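Home | News | Walks | Stays | Newsletter | Contact

Two nights in Kekinbridge: the rail trail weekend, sorted

So many of you wrote in after the last newsletter asking whether the Vulldale to Kekinbridge rail trail could be done in a weekend without a car. Yes! It can, and it's a lovely way to do it. I've just had two nights there and I'm still going on about it to anyone who'll listen, so now it's your turn.

First, the room. I stayed in town, a few minutes' walk from the old goods shed, and I was in bed by nine both nights.

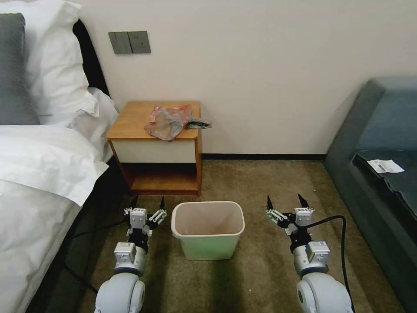
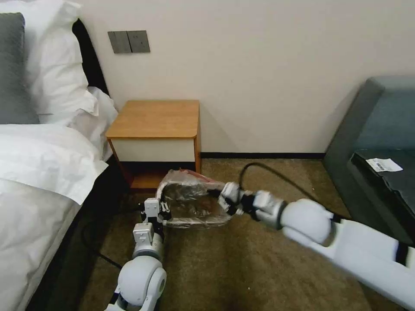
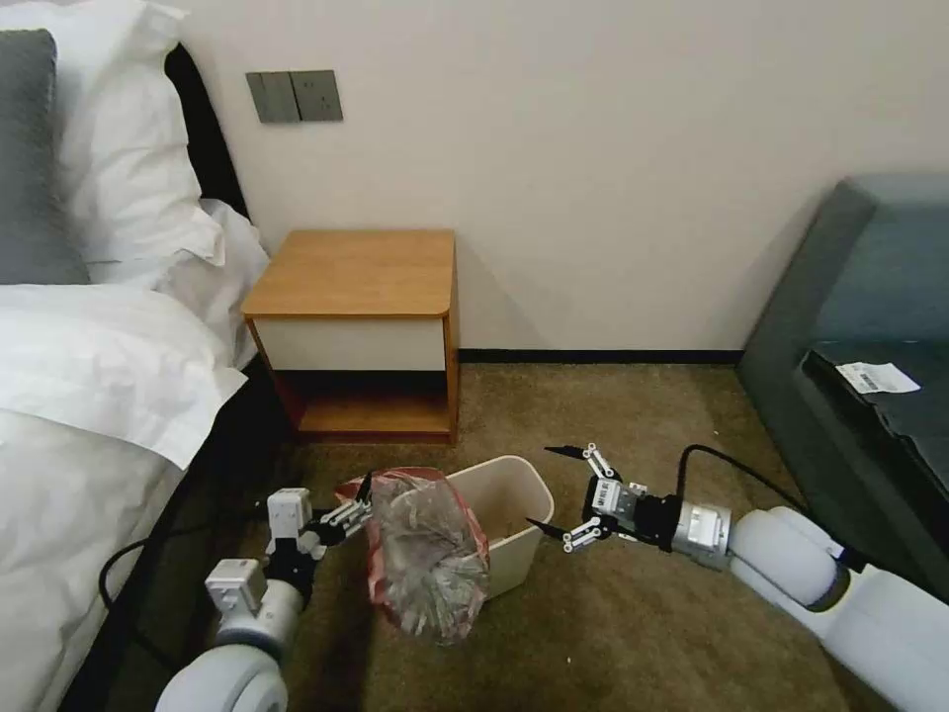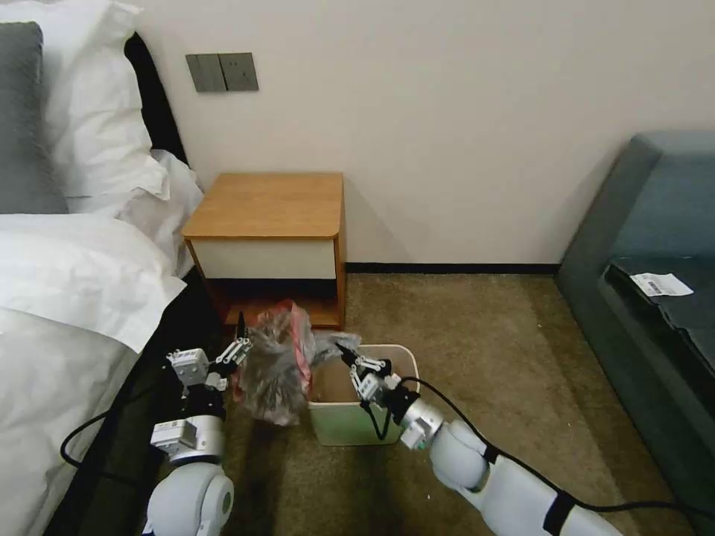
White bedding, plain walls, bed against the wall.

Now, the trail. The full length is 19 kilometres, all of it on the old railway line, so the climbs are long and very gentle (trains didn't like hills any more than I do). You can walk it in one go if you're keen, or split it at Hivard, where the bus stops on the main road. I split it. Vulldale to Hivard on the Saturday, bus back to town, then bus out again on Sunday morning to walk the rest. My knees thanked me, and it left a whole afternoon for poking about.

The Vulldale end is farm country, wide open and a bit windy, with cattle grids every so often and magpies carrying on in the pines. There's almost no shade for the first hour, so fill your bottle before you set out. The tap at the trailhead is good. The one at the picnic shelter further along was off when I went past, and a faded sign suggested it had been off for a good while.

Then you reach the cutting, and everything changes colour. You go from dry paddocks to ferns in the space of a couple of bends, with water trickling down the rock on both sides and moss as thick as a doormat. I spent far too long in there. If you've got kids with you, let them find the old distance marker on the left-hand side, half swallowed by tree roots.

After the cutting comes the trestle bridge, 105 metres of it, and it's a beauty. The decking and handrails are new but the timber legs are the originals, and there's a little side path down to the creek so you can look up at the whole thing from underneath. Do take the side path. It's steep and a bit slippery, and I went down part of it on my backside, but the view from the bottom is my favourite on the whole trail — all those dark beams criss-crossing over your head with the sky showing through.

Hivard itself is tiny: a hall, a church, a bench and a bus stop. The bus is the 13, and on weekends there are long gaps between services, so check the timetable on the pole before you wander off. You can pay with a card on board now, which wasn't the case last time I came through.

Sunday's half is mostly forest, then river flats, then the backs of people's gardens as you come into Kekinbridge. I loved that last stretch more than I expected to. Lemons over the fences, chooks, somebody practising the trombone with the windows open. It drops you right behind the main street, and from there it's two minutes to food.

And the food! Vishwakarma, on the corner opposite the post office, does a lunch plate with two curries, rice, pickle and the flakiest flatbread I've eaten in years. It fills up fast after noon with muddy walkers, and muddy boots are welcome as long as they stay on the verandah. Get the cardamom bun for the road. Get two, really.

The goods shed museum is open Sunday afternoons, gold coin entry. The model of the station yard is wonderful, and so are the ticket ledgers, which are out on a table where you can turn the pages yourself. One summer holiday Monday they sold 1135 tickets from a station with a single window. I kept trying to picture the queue.

A few odds and ends. Dogs are fine on a lead as far as Hivard, but not through the forest section. Bikes are allowed the whole way, and the surface is compacted gravel, so anything except skinny road tyres will cope. Phone reception drops out in the cutting and comes back on the bridge. If you're thinking of August, bring gloves, and expect frost on the decking first thing.

Next issue I'll have the short loop walks around Vulldale, including the one with the swimming hole. If you've got a favourite, reply and tell me which one!

Recent items
Five easy river walks with a bus at both ends
What to pack for a wet weekend
The Vulldale market is back
Readers' best picnic spots

Contact us | Unsubscribe | Copyright 2026 | Back to top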